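Home | Notebook | Dye recipes | Stock list | Contact

Workshop notebook, March

Started the madder pot a bit after eight and it has been a lovely slow morning, with the rain on the skylight and the extractor humming away. I put in 12 skeins of the Zwahlen wool, the softer lot, and held the bath just under a simmer for longer than I meant to, as Tetteh Dogbe rang about the Unberg order and we got talking (we always do!). No harm done that I can see. The colour is brickier than last time and I rather like it.

Alum at the usual strength. I'm still not sure about our tap water - the swatches from the rain barrel come out rosier every single time, and I keep promising myself a proper side-by-side. Six swatches of each would do it. Tetteh, if you're reading this, the good thermometer is in the blue drawer and please put it back there.

Weld next, in the small pan, 30 minutes. A bit thin and greenish, so I gave it a pinch of chalk and it woke up nicely. Kept the bath for an overdye.

Colours to try for for the Kurano blankets: a mushroomy brown, and an old dusty pink that doesn't go orange in lamplight. I'd like both to sit well against pale turquoise. 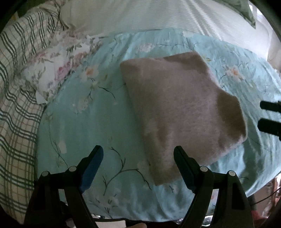
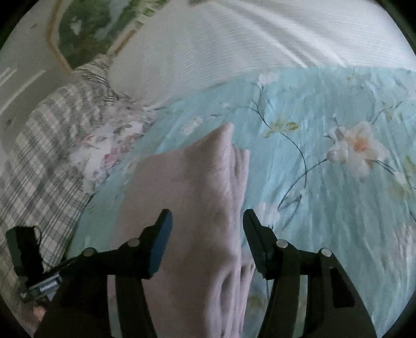

Left to do

Rinse the madder skeins until the water runs clear, then hang them in the back passage. Label the lot before I forget which is which - last month's muddle took me a whole evening. Order more alum from Zuvumeck.

Recent entries
Walnut husks, second soak
Moth check on the wool shelves
Indigo vat gone sulky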